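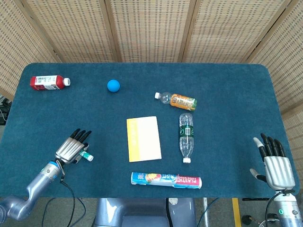 Kiruvley Hall Users' Group
Minutes of the October meeting, held in the side room, Tuesday, 7.30 pm

Present: Mwende Rotich (chair), Prasetyo Lumbantobing (minutes), representatives of the Langat Singers, the toddler morning, the chess evening and Bosteck Residents. Apologies from the yoga class, who were being calm elsewhere.

1. Minutes of the last meeting
Agreed, once "lengthy discussion" had been changed to "discussion". The member who had spoken at length abstained.

2. Things left on the table
The chair drew attention to the carpeted table, on which the week's leavings had been gathering. Among them were a red plastic bottle with a white cap, a bright blue foam ball, a drink bottle with an orange and yellow label and a water bottle with a green one. The toddler morning was invited to claim the ball and declined, having brought only its own. Chess said it had no use for a ball at the present level of play.

The cream booklet with the yellow band down one side was thought by the Singers to belong to Residents and by Residents to belong to the Singers. It goes in the office drawer until somebody misses it.

Agreed: bottles go home with whoever drank from them. Anything still on the table on Friday night will be cleared. Action: all groups, in theory. PL in practice.

3. The carpet on the table
Residents asked again why the table has carpet on it and whether it might be taken off. MR said it was down when the group took over the room, that cards don't slide on it, and that it hides the state of what's underneath. A quote from Muvero for a new top came to 665 pounds. The carpet stays. PL to hoover it, using the small nozzle.

4. Folding screen
The woven screen behind the table was felt to be doing well for its age. The Singers want it moved nearer the piano for the concert. Chess wants it left where it is, on account of the Singers. Compromise: it may travel on concert night and must be home by 11. Two people to carry it, please, one at each end, both facing the same way.

5. Money
Balance stands at 2000 pounds before the heating bill. The meeting preferred to remember it that way.

6. Any other business
Toddler morning reported 18 families on its list and asked for a second hook in the lobby. Granted. A request for a third hook was deferred.

The meeting closed at 8.50 pm. Next meeting same room, same table. Biscuits: Bosteck Residents.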